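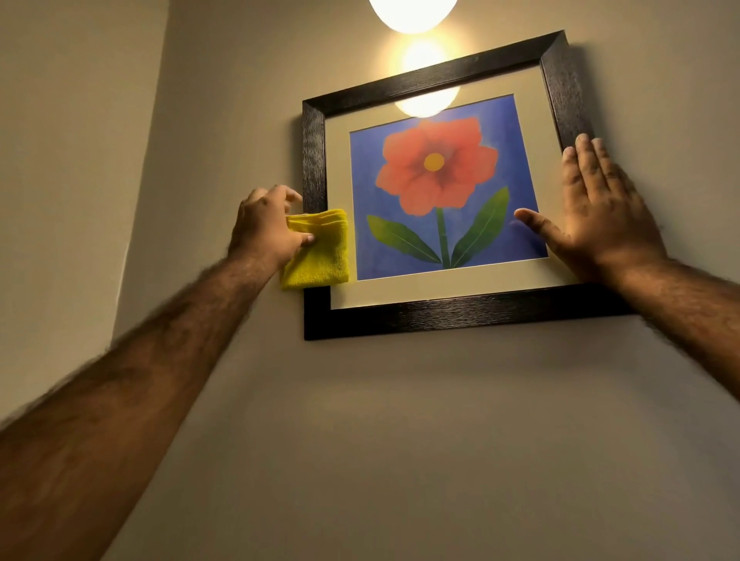 Jadora head camera build - pre-recording checklist
Shared workshop, unit 2. Checked Dec 5, 2024.

1. Headband and mount
Strap seated, no cracks at the hinge. PASS
Comment: hinge screw was backing out in July. Threadlocker applied then, no movement now.

2. Camera angle
Must keep both forearms and the work surface in view with arms raised. PASS
Comment: checked on the wall task, wiping a framed flower print with a yellow cloth. Both hands stay in view. The right arm shows slight motion blur. Shorten exposure one step and repeat.

3. Glare
No light source washing out the hands. PASS WITH NOTE
Comment: a round light fixture is in view when looking up, and the picture glass reflects a bright oval above the flower. Hands are clear of it. Lock exposure before starting.

4. Wall fixture
Hanging hook and wire sound, picture does not shift under hand pressure. RECHECK
Comment: one hand flat on the glass, cloth hand on the left side of the molding. Do not lean on the glass. Check the hook again after each session.

5. Battery pack (Isance)
No swelling, fuse fitted, cable strain relief in place. PASS
Comment: fuse is 2 A. Cable runs down the back - keep it off the shoulder on overhead work.

6. Storage
At least 500 GB free on the Erna drive. FAIL
Comment: old clips not cleared. Copy off and verify before deleting.

7. Wearer
No neck strain, footing level, clear floor behind. PASS
Comment: overhead tasks limited to up to 4 minutes, then rest. Stop at once if the band slips.

8. Arm controller (Åberg bench)
Power off and plug pulled while recording hand tasks. PASS
Comment: tag on plug is faded, replace.

Open items: 4, 6, exposure change under 2.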